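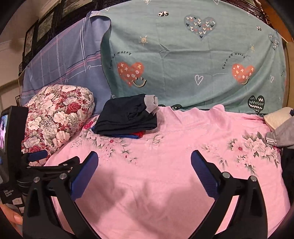 Co-op save stuck at the Grundport gate in Skonder -- do we have to start over?

Posted by Glykeria Kourkoulas, 03/02/2022

Hi all, long-time reader, first time I've had to beg for help. My sister and I have been playing Skonder in two-player co-op since before the holidays (couch co-op for the first bit, online now that she's moved) and we've hit a wall. We got to Grundport, did the whole thing with the harbor master, handed over the three seals, and the gate at the north end of town is supposed to open so you can get onto the Trenen road. On my screen it's open. On hers it's shut. I can walk through, she bounces off thin air, and after a few seconds I get yanked back to her because of the tether.

Things we've tried so far:

Quitting to the menu and reloading. Both of us restarting the game. Her hosting instead of me -- then the gate is shut for both of us and the harbor master just says his "mind the ropes" line over and over. I also verified the files, and she did a full reinstall, which took her all evening on her internet.

We're both level 12 and I have the Ostermann shield, the one from the optional crypt, and I really don't want to do that crypt again. I'm on PC, she's on PC, same store. Is there any way around this or is the save toast? Also, if we do have to go back, does the loot stay with the character or with the world? I've read both and I'm confused now.

Hauke Fuchs

Your save is fine, don't delete anything! I had this exact bug with my regular group and it took me a whole weekend of poking at it, so let me save you some time.

What's happening is that the gate checks the quest on each player separately, and the third seal only gets counted for people who were standing in the harbor office when it was handed in. If your sister was off at the vendor or sorting her inventory (mine always is) then the game thinks she's still carrying a seal she doesn't have. You can check this pretty easily. Have her open her journal and look under Town Business. If it says "Return to the harbor office" and yours says "Take the north road", you've got the same thing I had.

The way I got past it:

She needs to load her own world solo, with the same character, and play up to the third seal. I know, I know, but it's quicker than it sounds if she runs past everything. You can skip the fish market fight completely by going along the roof of the warehouse -- jump from the stacked crates on the left, it's a bit fiddly but it works. The bribe for the dock guard is 150 gold, so make sure she has that on her before she goes in or she'll have to do the long way through the drains. Hand in the seal, wait for the little save icon to finish, then walk her through the gate while she's still alone. Once she's on the other side, even a couple of steps, she can quit out and join your game, and the gate will be open for both of you.

Two warnings. Don't let her talk to the ferryman while she's solo. He moves her world on to the next chapter and then she can't join yours until you catch up. And have her put anything she cares about in her own pack, not the shared chest, before she leaves. The shared chest belongs to whoever hosts.

Which sort of answers your other thing as well. Gear and levels stay with the character, quests and the chest stay with the world. So you keep the shield whatever happens. We had one guy put 2000 gold in my chest and then wonder where it went when he hosted, and I may have let him wonder for a day or so.

Took us 50 minutes start to finish, including a break to make sandwiches. Say if the journal thing doesn't match and I'll dig out my notes on the other gate bug, there's one with the bell tower that looks almost the same.

saltmarsh_dan

just start a new game, the first part goes fast once you know where stuff is. also the crossbow is way better than the shield anyway

pipwick

Hauke's way worked for me too, but I had to turn off cross-region matchmaking before my friend could rejoin. It's in the online tab, down near the bottom. Without that it kept telling her the session was full with only me in it. Might not matter if you two live in the same country, but try it if you get that message.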